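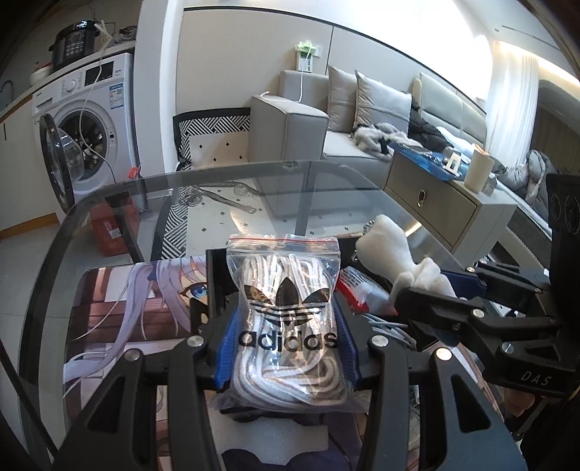
Does the Rekar ceasefire even still exist, or did it die in November like the last one? A reader left that under my previous thread, and I'm so glad to have a proper answer, so settle in.

It exists! It has now held for 14 weeks. The previous one managed 5 days, and two of those were spent arguing over which hill the line ran along.

The big news came on 27th January, when both sides signed the access annex in Dimthorpe. It's short, it's dry, and I've read it three times with a grin on my face.

What it does: opens the Petersen road to aid lorries in both directions, with one inspection per convoy. Up to now every lorry was unloaded and reloaded at each checkpoint, and there were days when nothing got past the second one.

Page 2 is the part I'd point people to. It names the officer posts on each side that have to answer the phone when a convoy is stopped. Posts, so it still works when somebody gets moved or sacked. I have wanted to see that clause in one of these deals for years!

The Fonham monitors stay on, too. Their mandate was meant to run out with the old text and there was a real worry they'd be sent home. They keep the two observation points above the river and gain a third at the Petersen crossroads.

Nearly 2075 families are on the return list for the lower villages. The list has been agreed by both sides, name by name, and if you followed the talks in the autumn you'll know how unlikely that looked (I certainly had it down as the thing that would sink them).

Now the harder bits, as I don't want to oversell it. The heavy guns have been pulled back on the eastern side but the western withdrawal is late. The monitors have said so in writing and the commanders there haven't disputed it.

There was shooting near the pumping station last week as well. Small arms, no one reported hurt, and the hotline was used within the hour. In the old days that would have been shelling by teatime.

Mines are the other one. The annex promises maps "as available", and those two words are carrying an awful lot. Families can't go back to fields that haven't been checked, whatever the list says.

Several of you asked about detainees. They're in a separate text and I haven't seen it, so I'm leaving that alone for now.

Next thing to watch is the first full convoy up the Petersen road. I'll be refreshing the monitors' page like a mad thing and will add to this thread when it moves.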